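Why Is a Clothes Hanger Shaped Like a Triangle?

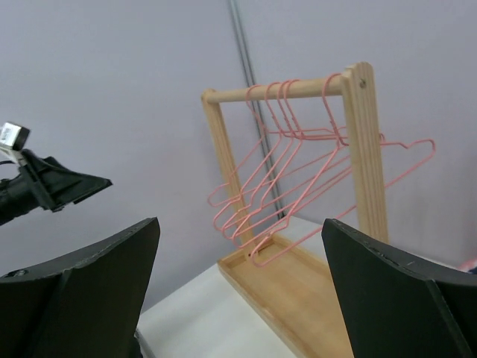

By Erkus Saengthong
Windar Kids – Things Around the House
4 March 2023

You probably touch a clothes hanger every day without thinking about it. You take a shirt off one in the morning, and maybe you put a clean shirt on one at night. Hangers are simple, but each part of them has a job.

The parts of a hanger

A basic wire hanger has three parts. The hook goes over the rod. The two slanted sides are called the arms, or shoulders. The straight piece along the bottom is called the bar.

The arms slope down because your shoulders do too. A shirt that rests on sloping arms keeps the shape it has when you wear it. If you hang the same shirt on a nail, all its weight pulls on one small spot. After a few days the cloth there can stretch into a little point.

The bottom bar does two things. It keeps the arms from spreading apart, and it gives you a place to fold a pair of pants.

Why a triangle?

Try this with drinking straws and tape. Make a square and push on one corner. The square leans over and turns into a flat diamond. Now make a triangle and push on a corner. It holds its shape much better. The sides of a triangle brace each other, and that is why you also find triangles in bridges, roofs and bicycles.

Wire is thin and bends easily when it is straight. Bent into a triangle, even thin wire can hold up a shirt or a light jacket. A heavy winter coat is often too much for it. The arms sag, and the coat needs a thicker hanger.

What is the pink stuff?

Pink wire hangers like the ones on the little rack have a colored coating over the wire. Many wire hangers are made of steel, and bare steel can rust when it gets damp. Rust leaves orange-brown marks on clothes. A coating keeps water away from the metal – as long as it doesn't get scratched off.

How the rack stays up

A clothes rack has a rod across the top, and something has to hold the rod up. On a small wooden rack, that can be a post at each end. The posts stand on a base. A wide base makes a rack harder to tip over. You can feel how this works with your own body. Stand with your feet together and ask a friend to give your shoulder a gentle push. Then stand with your feet apart and try again.

Weight matters too. If all the heavy clothes are at one end, the rack may lean that way. Spread them along the rod.

Why hangers tangle

Empty wire hangers are thin, so they slide over and under each other. When they hang close together, one hanger's arm can slip through the middle of the next one. If you pull hard, you may bring the whole bunch along.

To get one loose, hold the rod still with one hand. Lift the hook straight up with the other. Turn the hanger until it is flat against its neighbor, and then slide it out sideways.

Facing all the hooks the same way helps. So does leaving a little space between them.

Words to know

Rod: the long round bar that hangers hook over.
Coating: a thin layer that covers something.
Brace: to hold something firmly so it does not move.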